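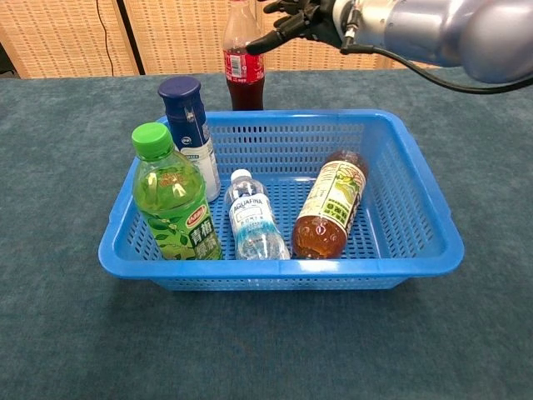
## Konska finger pads, set of 2 (refurb, small chip on one)

Okay, before you add these to the cart, please read the bit about dropped bottles, eh?

I've run Konska pads on my own arm since February and I love them. They're grippy, they're quick to swap, and they'll take bottles up to 2 kg. But we had a fault with the first batch, and I'd sooner you heard it from me than from a grumpy review!

The adhesive layer under the rubber creeps when the motors get warm. Mine let go after 1,580 picks: the pad slid sideways, the hand still reported a good grip, and a full bottle of pop went over the side of the table and onto my foot. No alarm, no stop, nothing. Segundo Betancur at Flolport had the same thing happen with a glass jar (he was wearing boots, smart man).

What's different on this set:

- new bonding, grey edge instead of white
- a locating pin, so the pad can't walk sideways
- slip threshold set to 7 in the supplied profile, please leave it there

If yours have the white edge, stop using them and send them back. I'll cover the postage both ways, and Areti Bakalis will get replacements out to you. Don't glue them yourself, I tried that and wrecked a fingertip sensor.

Fits the Chauvin hand only. Colour is black. Screws included, hex key isn't.

Notice updated 6 Sep 2023.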